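Pallumness Bench Cell Checklist, Two-Arm Work with Task Box
Site copy, Prins building
Date of walkthrough: 2025-01-06
Result: passed with comments, two items open

Scope

This list covers bench cells where two arms work on a shared task box inside an enclosure. It does not cover mobile bases or any cell where a person hands parts to the arm while it is powered. Those cells have their own lists. Items are marked OK, OK with comment, or OPEN. An OPEN item does not stop work unless the comment says so.

The list is worked through from the outside in. Power, stop circuit and enclosure come first, then the box, then the grippers. If section 1 fails, do not continue to section 2.

1. Power and stop circuit

1.1 Stop button reachable from the operator seat without standing up. OK.

1.2 Stop button tested with both arms moving at teach speed. OK. Both arms held position after the stop. No drift on the log.

1.3 Restart needs a separate action after the stop is released. OK.

1.4 Arm supply cables strain-relieved behind the bench. OK with comment. One clamp was hand-tight only and was tightened during the walkthrough. Added to the March recheck.

1.5 Mains lead routed clear of the operator's feet. OK.

2. Enclosure and work surface

2.1 Walls fixed and square to the tabletop. OK.

2.2 Surface clear of tools, fasteners and loose parts before the arms are enabled. OK.

2.3 Lighting set to the same level as the last logged session. OK with comment. The level matches, but the log gives it as a dimmer position and not as a reading. Write down a meter reading at the box location, in lux. The target on the Ridus setup sheet is 600.

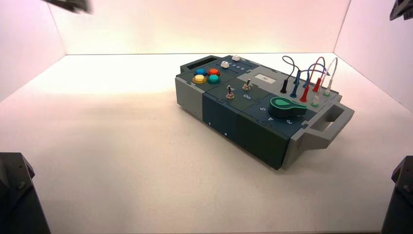 2.4 Reach limits in the controller keep both arms inside the walls. OK. Limits were checked by jogging each arm to its software stop, one at a time, at teach speed. Do not check both together. The limits are set per arm and say nothing about where the other arm is.

2.5 Shared zone defined, with one arm given priority. OPEN. The zone exists in the controller but the priority setting is left at default. Until this is closed, run one arm at a time in any program that crosses the center line of the bench. This comment does stop two-arm work across that line.

3. Task box, general condition

3.1 Panels seated, joints flush, no panel lifts by hand. OK.

3.2 Panel screws present and not standing proud. OK.

3.3 Carrying handles sound. Lift the box by both handles. Never move it by the leads or the dial. OK.

3.4 Box leads are for handling tasks only and are not connected to any outside supply. OK. Confirm this at every walkthrough, including when the box has not left the bench – a bench supply is kept one shelf away and its leads have the same type of plug.

3.5 Box position recorded. OK with comment. Position was logged, angle was not. A box set down at a slant needs both. Programs taught at one angle must not be replayed at another without a dry run above the box.

4. Task box, controls

4.1 Push buttons return freely when pressed off-center. OK. Press each one at the rim as well as the middle. A gripper finger seldom lands in the middle.

4.2 Toggle switches firm in both positions. The collar must not turn with the lever. OK.

4.3 On and Off markings legible. OK.

4.4 Sliders run the full length of the slot without sticking. OK with comment. One slider was stiff near the end of its travel. It was cleaned with a dry brush and is now within the limit. No oil on the sliders, as it travels to the finger pads.

4.5 Dial turns without lifting out of its panel. OK.

4.6 Start state written in the log before each run: switch positions, slider positions, dial number, which plugs are in. OK with comment. The entries are there but the order changes from one operator to the next. Use the order given in this item. 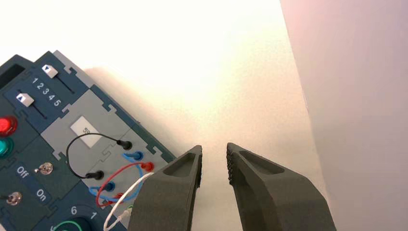
SECTION 5: GRIPPERS AND LEADS

5.1 Fingers free of cracks at the base and at the tip. OK. Check with the gripper open and the arm disabled. Run a fingernail along the inner edge. Printed fingers tend to split along the layers first, and a split of that kind is easier to feel than to see.

5.2 Grip pads fully bonded, texture not worn flat. OK with comment. Replace pads after 1,000 closing cycles or at the first lifted corner, whichever comes first. The cycle count on the sheet had not been carried over from the previous page.

5.3 Finger gap when open is the same as the value in the controller. OK. Measured with calipers at the tips.

5.4 Gripper force limit set for lead handling. OK. The limit is 27 percent of full force for plugs and leads. Do not raise it to free a tight plug. Stop, disable the arm and pull the plug by hand.

5.5 Approach path to the plugs does not pass through a cable loop. OPEN. The stored path comes in low and from the side. A finger that enters a loop will pull the lead on the way out and may drag the box with it. Re-teach with a vertical approach and a vertical exit.

5.6 Plugs gripped on the body, never on the cable. OK.

5.7 Wrist camera cable has slack at full wrist rotation, both directions. OK.

6. Before handing over the cell

6.1 Arms parked clear of the box. OK.

6.2 Run log closed and signed. OK. 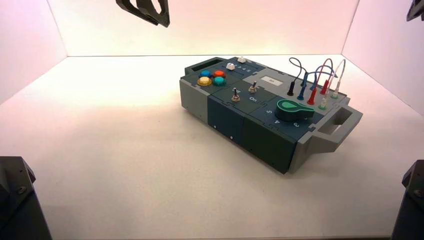 Item 6.3, reference view: box on the bench with leads plugged in.

6.3 Box left on the bench with all leads plugged in, no lead hanging over the edge. OK. Drinditow operators should note that their older list asked for the leads to be removed and bagged. That instruction is withdrawn for this cell.

6.4 Controller left in teach mode, speed override at the handover value. OK with comment. Override was found at 100 and set back. The next operator inherits whatever value is on the pendant, so read it before enabling.

Open items carried forward

2.5 Arm priority in shared zone. To be closed before any two-arm program crosses the center line.

5.5 Approach path to plugs. To be re-taught and dry run at teach speed. Lead tasks may continue by manual jog only.

Next full walkthrough: March, or after any change of finger, pad or box panel.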